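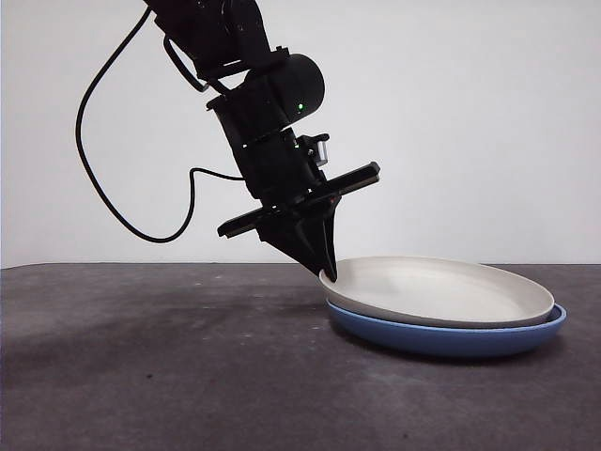 Setting a Simple Table with Mix-and-Match Plates

I used to think layering plates was for people with matching sets and a china cabinet. My own cupboard is a jumble of leftovers from three apartments, and it works just fine! My friend Uyên Nông got me started one Thursday night when she put a cream plate on a blue one and dinner suddenly looked planned.

Step 1: Pick your bottom plate

Go for color down here. A medium blue is my favorite because it's friendly with almost anything, and a matte finish hides fork scratches pretty well. You want it a little bigger than the plate going on top, so a ring of color shows all the way around.

Step 2: Add the lighter plate

Off-white or cream is softer than bright white, I think. Hold it by the rim, lower it straight down, then nudge it until the blue border looks even. If it rocks, swap it for one with a flatter base. (I have a Corrigan plate from a yard sale that wobbles on everything, so it's now under a fern.)

Step 3: Put something soft under the bowls

I'm a big fan of felt on a hard tabletop. It keeps the clatter down, and gray doesn't show every little smudge. Give it a shake outside first, or go over it with a lint roller – felt grabs crumbs and fuzz like you wouldn't believe. I line my mat up with the table edge, but a bit of an angle looks nice and relaxed too.

Step 4: Bring in the bowl

Keep it plain. A round white bowl with a thin pale blue rim picks up the blue from your plates without shouting about it.

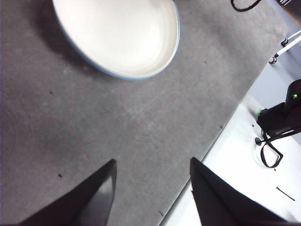 I like leaving plenty of bare mat in front of the bowl, too, so there's room for a spoon and a piece of bread. Set the bowl well back while you're still fiddling with everything else, then slide it forward when the soup's ready.

Step 5: Stack it all away

Same order as the table, blue first and cream on top. I keep my stacks low, and if a plate has a rough foot I slip a paper towel underneath it. The felt gets rolled, never folded – those creases took me 2 days under a pile of cookbooks to get out.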